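**From:** Boris Grgić
**To:** Eltstead Soup and Stock list
**Subject:** Re: Crayfish shells, what went wrong with my stock?

Hello Senyo, hello all,

I answer between your lines, as I did for the onion soup discussion, and then I add my own method at the end. Please forgive the length. I have cooked crayfish stock for many years and I have made most of the mistakes, so I have a lot to say on it.

Senyo Lamptey wrote:

> We had a crayfish dinner at the weekend and I kept all the shells, because I remembered that several people here said it was a sin to throw them out. I put everything in my biggest pot, claws and heads and all, covered it with water, and boiled it hard for the whole evening.

The evening was too long, I am afraid. Beef bones want the whole day and chicken bones want half of it, but shells give what they have quickly. After 45 minutes of slow cooking I take them out. If you leave them longer the taste turns to chalk, and there is no way to bring it back. I tried cream, I tried brandy, I tried more salt, and in the end it was chalk with cream and brandy.

The hard boil is the second problem. It beats the small bits against each other and the liquid becomes gray. You want the surface to move only a little.

> The color was a kind of brown-gray and it smelled fine but it tasted bitter. My daughter said it tasted like a wet wall.

Your daughter has described it well. I believe the bitter part comes from the heads. There is a small sac behind the eyes, with sand and whatever the animal ate last, and this has to go out before you cook. The orange fat in the head is a different matter, you want to keep it. Many people throw away the complete head to be safe. I understand them, but then the stock is thinner.

Also please check the dark vein from the tails. If your guests pulled it out at the table and dropped it on the same plate as the shells, it went in your pot.

> Should I have roasted the shells first? One recipe says yes, one says never, and one says to fry them in butter until they "sing", which I didn't understand.

I don't know about singing. I suppose it is the sound when the water leaves and the frying starts, it becomes higher and drier. You hear it also with mushrooms.

I fry. The red color of the shell goes into fat much better than it goes into water, so if you boil only in water you get a pale soup whatever you do. Roasting in the oven works too, but my oven has a hot corner at the back and the thin leg pieces burn there while the claws are still damp. In the pan I can see what I am doing.

> And how small do you break them? I left mine whole.

Smaller than whole! The body shells I break by hand. The claws I put in a folded dish towel and hit with the rolling pin, a few times only. Some cooks use a blender. I did it once for a soup for my sister-in-law's birthday, and the powder went through the sieve, through the cloth and into the teeth of every guest. Pieces as big as a fingernail are good.

> Last thing. Is it all right to freeze the shells and do this another day? I have a second bag in the freezer and I'd like to know if it is worth trying again or if I should put it on the compost.
>
> Thank you,
> Senyo

Please don't put it on the compost. Frozen shells are good for this, I would say for two months, and after this they start to taste of freezer. Fry them directly from frozen, but spread them out, and be ready for some spitting from the ice. If they sat on the table for the whole party before you froze them, then it is another story and I would let them go. I put mine in the refrigerator as soon as the plates are cleared, even when it is not polite to the guests who are still talking.

Now the method as I do it. I write it in order, so that Slavica can copy it to the recipe page if she likes.

**Picking over**

Do this when you are not tired. I know that it is tempting to do it after the dinner with a glass in the hand, but then the sac and the vein are forgotten, and lemon slices and paper napkins find their way in. I have strained a toothpick out of a stock. Spread everything on a surface that you can wipe, take a small amount at a time, and move the good pieces to a bowl. Keep a cloth near, for the hands and for the claws that still have sharp points.
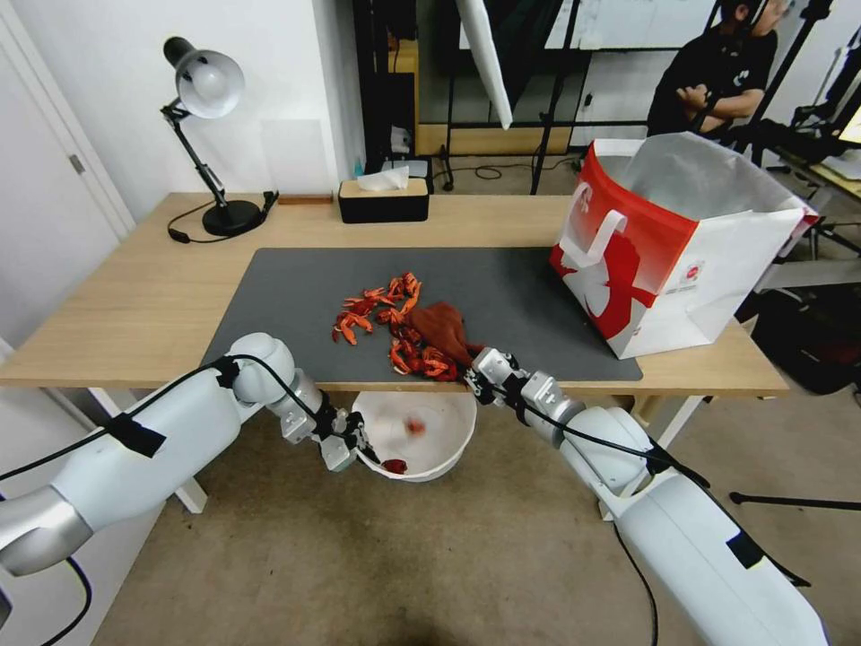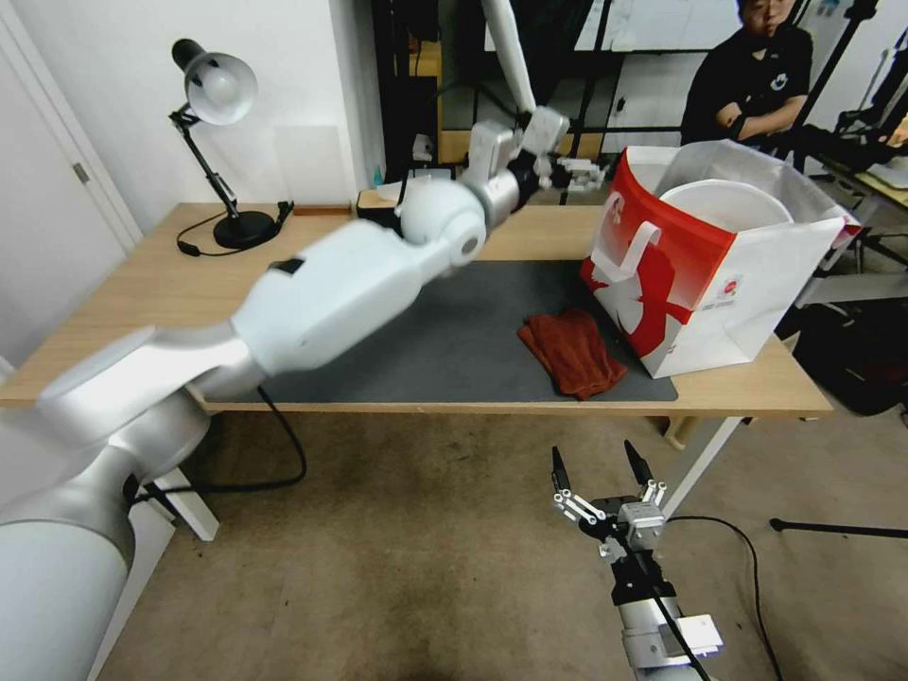

Slavica Shehu wrote to me off the list that I worry too much at this step, and that her family in Kevport never picked over anything. They rinsed the shells quickly in cold water, gave them one shake in the colander, and all of it went in the pan, heads included. She says that the bitterness comes mostly from burned garlic and that people blame the poor crayfish for it. I told her that I would repeat this on the list, and she is welcome to defend it. On the garlic I agree with her completely. On the heads I do not, but I have eaten her soup and it was better than mine, so you should weigh her opinion accordingly.

About rinsing, I am more careful than she is. If the crayfish were boiled with a lot of dill and salt, the Scandinavian way, there is a lot of salt sitting on the shells and a quick rinse is sensible. If they were cooked in a spicy Louisiana mix, rinse them also, or your stock will taste of only this and nothing else. If they were cooked plain, leave them alone. Each rinse takes away some of the fat that you want.

**Frying**

A wide, heavy pot. Butter and a little neutral oil together, so the butter doesn't burn. Let the shells dry well in the sieve before, otherwise they steam. Fry on medium-high heat and stir often, until they smell like toasted nuts and the fat on the bottom is orange. Then push them to one side and put in onion, carrot and a piece of celery root, all cut small. Let these become soft. Garlic last, and only for a moment.

A spoon of tomato paste is nice for the color. Two spoons and you have made tomato soup. I add it to the fat and not on top of the shells, and wait until it gets darker.

If you have brandy, pour it in now, away from the flame. If you don't have brandy, dry white wine is good, and you don't need to buy a special bottle. I used for a long time the dry white from Ivanov by the station, the one with the order number 2511 that they stopped to carry last spring. If anybody knows where it went, please tell me. It had no other good use than cooking, but for cooking it was perfect.

**Simmering**

Cold water, just enough to cover. This is where most of us are greedy, me too. When you have one bag of shells you will get a small pot of stock, and more water doesn't make more stock. Add some peppercorns, parsley stems and a bay leaf. No salt at this point, because you will reduce it later. Skim the foam at the beginning but leave the orange drops, they are the best part.

Turn it off after the time that I wrote above. Let it stand a little, then strain it first through a normal sieve and after that through a cloth. Press the shells with the back of a ladle in the sieve. When you get to the cloth don't press or squeeze anything – just wait.

**The butter**

Borislav Stojanović asked in October how to keep the orange fat, and I think nobody answered him, so I do it now with some delay. Take a part of the broken shells after frying, before the vegetables go in. Put them in a small pot with a whole pack of butter and set it in the oven at 80 degrees (Celsius, sorry, my oven is old and European like me). Leave it while you do the stock. Strain it through the cloth into a clean jar and let it get hard in the refrigerator. There will be a little cloudy water at the bottom, pour this away. I use it within a week, or I freeze it in an ice cube tray.

What to do with it: a piece on boiled potatoes, a piece in scrambled eggs, a piece in the soup at the very end when the pot is already off the heat. Saadet Başaran puts it on rice with lemon peel and I have stolen this from her.

**If it is already bitter**

Senyo, for the pot that you have now, I would not try to save it as a soup. You could use a small quantity in a fish stew with a lot of tomato and fennel, where it can hide. Taste the stew first without it, then with a ladle of it in a cup, and decide. If it still tastes like your daughter's wall, let it go. Shells cost nothing and you have the second bag.

I have one question of my own for the list. In Bomov, where I grew up, the old people put a piece of dark bread crust in the crayfish pot and took it out before serving. My aunt did it each time but could not explain it to me, she only said that it is done so. I tried it with and without, and I believed that I tasted a difference, but I knew which was which, so it proves little. Does anyone know this from home, or has anyone seen it in a book? I would be happy for a page number.

With kind regards from a kitchen that still smells,

Boris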